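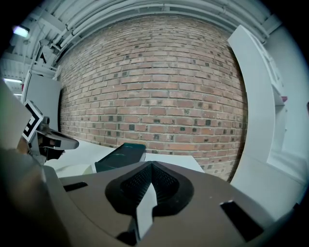

I have wanted a proper drying rack for years, the kind that doesn't fold up on your foot while you're hanging the last sock. So when my old one finally gave out in January (two legs splayed like a baby giraffe, wet towels all over the hallway) I went ahead and ordered the Bimberg 17, the big one with the fold-down wings. I've been using it through the end of winter and I have thoughts!

First, a little background so you know what I'm asking of it. We live in a 1915 house in Fomotstead, up on the second floor, with no dryer hookup and a landlord who isn't going to add one. Everything gets washed in the basement, hauled up the stairs and hung in the back bedroom next to the radiator. That's sheets, jeans, gym stuff, all of it. My last rack was a Gredon, a cheap one, and it lasted longer than it had any right to, but it always leaned to one side and I got tired of leaning along with it.

The Bimberg comes flat in a long box and there's hardly any putting together. You snap on the feet, you pull the wings up, and you push down two little locks that I completely missed the first time (so the wings drooped and I was ready to send the whole thing back). The instruction sheet shows the locks in a drawing the size of a postage stamp. Look for them. Once they click, the wings stay level even with wet denim on them, and I tried it with four pairs at once, which I would never have dared on the Gredon.

What I like best is the spacing. The bars are far enough apart that air gets between things, and a load of T-shirts I hang at bedtime is ready to fold by breakfast. Towels take longer, well into the next afternoon if the heat isn't running. Fitted sheets are still a pain, but I think that's just fitted sheets. I drape mine over both wings like a tent and flip it once.

Now the grumbles. The bars have a smooth coating, and slippery things slide right off. I had a satiny blouse end up on the floor three times before I gave in and used clothespins. The coating is also starting to chip at one corner where it rubs against the radiator, so I've moved it out a few inches and I'm keeping an eye out for rust. And the feet! They have rubber caps, which is great for our old floors, but one cap comes off every time I drag the rack instead of lifting it. I've fished it out from under the bed more than once. I'd happily pay a couple bucks extra for caps that screw on.

Folded up it's slimmer than I was expecting and slides behind the bedroom door, though it's taller than the Gredon by a good bit, so measure first if you were planning on a closet. It isn't light either. I can carry it with one arm, but my mother couldn't, and she's the one who wanted to borrow it.

Shipping was slow but fine. The box had a dent and the rack didn't. I emailed Bimberg to see if they sell spare foot caps and got an answer the next morning saying they'd mail me a set for free, and they did, so points for that.

Would I buy it again? Yep. If you only dry a few delicates, get something smaller and save your money. If you're doing a whole household's laundry in one room like I am, I think it's worth the price, and I'd pick up a bag of clothespins at the same time. I'll update this if the chipping gets any worse over the summer.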